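Onetti kitting cell – open day review

I went to the Trinetwood open day on Thu 11 February to see the Onetti, a two-arm cell for sorting small electrical parts. Parts go between yellow bins and a steel tray lined with white paper. I stayed for two runs.
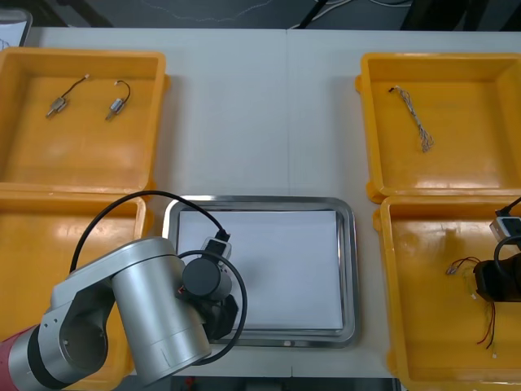

Thin wires held between the two fingers: 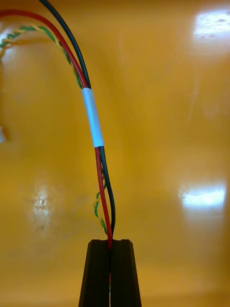
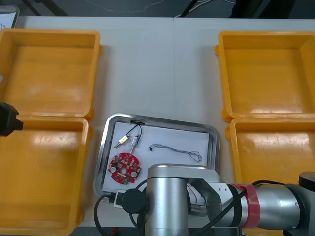
I liked the layout. The bins are plain and easy to reach, and staff let us stand close and ask questions. The arms were quieter than I expected, though the talk was rushed and the handout only covered setup.

My main doubt is speed. We do 54 kits on a normal day by hand, and I would want a full shift's figures before ordering. Training takes 4 days, also too long for a small shop. Worth a visit if you handle a lot of loose wire – otherwise wait for the Kustari version.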